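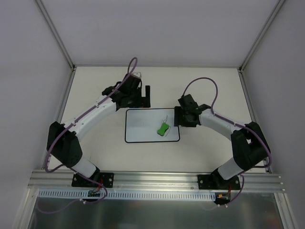 Small Things on White: Objects from the Lending Shelves

The lending shelves at Mevasell hold 231 small objects, and most of them would fit in a coat pocket. They are kept for drawing classes, for shape and color work with younger groups, and for anyone who needs a plain object to put on a table and look at for a while. This gallery covers the bright end of the collection, the greens and yellows, which get borrowed the most and come back in the wrong boxes the most.

Thanakorn Srithong put the selection together. He wanted single objects on pale backgrounds, with no patterned cloth and no colored card. Saturated colors are hard to judge against anything busy, and the drawing classes have asked for plain reference pictures for a long time.

The shelf list was last checked in June, when 39 objects were added and a few duplicates went to the Skemidov branch.

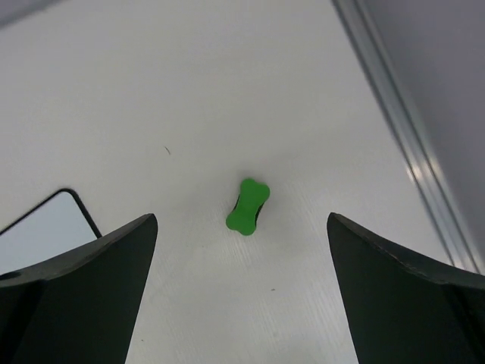

Small Objects Group, Mevasell Lending Shelves

Green bone shape on a white tabletop. Two rounded lobes at each end and a narrow waist, in a strong, even green with a smooth matte face. The simple outline makes it a good first object for contour drawing - start at the waist and work out to the lobes.

Borrowers sometimes ask for "the peanut" when they mean a bone shape. Either name will find it in the catalog. Please look at the outline before you take a box from the shelf, as several of the green objects are close in size.

The small whiteboards are listed separately under Surfaces. They are the rectangular kind with rounded corners and a thin black border, and they work well under a bright object when you want a clear edge around it. Bring them back wiped clean. Marker that has been left on for a week or two is slow to come off.

Anything with a loop or a tie attached should go back with it still attached. Ionuț Ardeleanu handles repairs and can replace a missing one, but he is only in on alternate weeks and the object stays off the shelf until then.

Loans are limited to 20 objects per group. Larger sets can be arranged through the Tse room, where the duplicates are kept - ask at the desk, and allow a few days. The blues and reds are being sorted now and will have their own gallery when the labels are finished.

Related galleries
Wooden Blocks and Offcuts
Lids, Caps and Stoppers
Yellow Objects, Shelf 2
Surfaces: Boards, Trays and Tiles
Borrowed by Lukell: A Still Life Table

Contact the Small Objects Group | © Mevasell Lending Shelves | Back to top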